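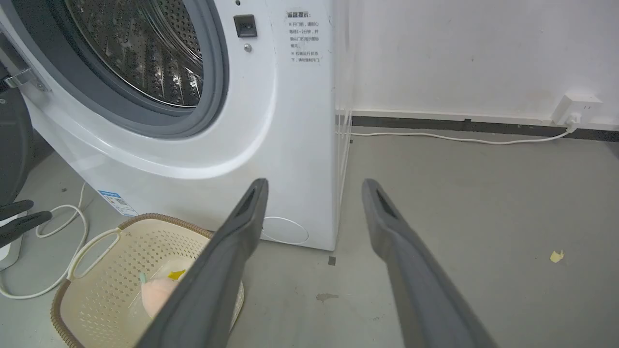
I had bet my lunch on the Diramis fingers, so of course the Burnilska pair were winning.

The job was laundry. One washer, door open, one basket in front of it, two arms and me on a stool with a clipboard. My boss at Brerkgate wanted a number by evening, and the number was how many times each set of fingers could pick up a soft toy without dropping it. I'd done 376 tries by then and I was talking to the arms like they were cats.

"Come on, sweetheart," I told the left one. "Gently."

It pinched the toy by the ear, thought it over (I know, I know, it doesn't think) and let go. That made three drops in a row. I swapped the fingers, tightened 16 tiny screws, lost one under the stool and found it with my knee.

Then the wrist camera feed froze. I was still swearing at the controller when the right arm started moving, slow as honey – past the basket, past the washer, toward me. It stopped a hand's width from my sleeve and opened.

I should have hit the red button. I put the toy in its fingers instead.

It held on for 10 minutes. I timed it, and I wrote it down in the Diramis column, and then I called downstairs and ordered the soup.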